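Notebook, 9/10/22

Sourdough side project, starter "Gratow"

Best rise so far! The batch fed with the Tatura flour doubled in the tall jar well before lunch, and the smell has gone from nail polish to something like green apple, so I think we are finally past the sour patch we had in June. I kept everything else the same: 300 g flour, same water, same shelf over the radiator.

Mohandas Pai came by and poked the dough (with permission) and thinks I'm still underproofing. He might be right. His own loaf has those big shiny holes, mine is tighter, but the crust on mine sings when it comes out and I love that. He uses a 19 hour cold rest. I've been stopping at 9, mostly from impatience. 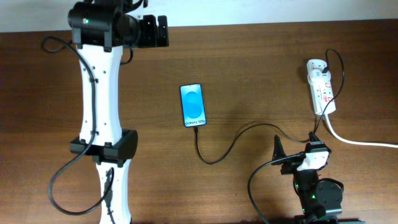 Things to try next

Long rest, the full 19 hours, same flour, no other changes. I really want to see what happens to the crumb.

Split the dough into 2 and put seeds in one half. Sundaram left a bag of sesame in the cupboard and said to use it up.

Write the weights down BEFORE mixing. The salt for the last loaf is a guess and I can't compare it with anything.

Old feeding log is still a text file on the Unix box, need to copy the good weeks in here. Discard is in the fridge door, blue lid, great for crackers, help yourselves!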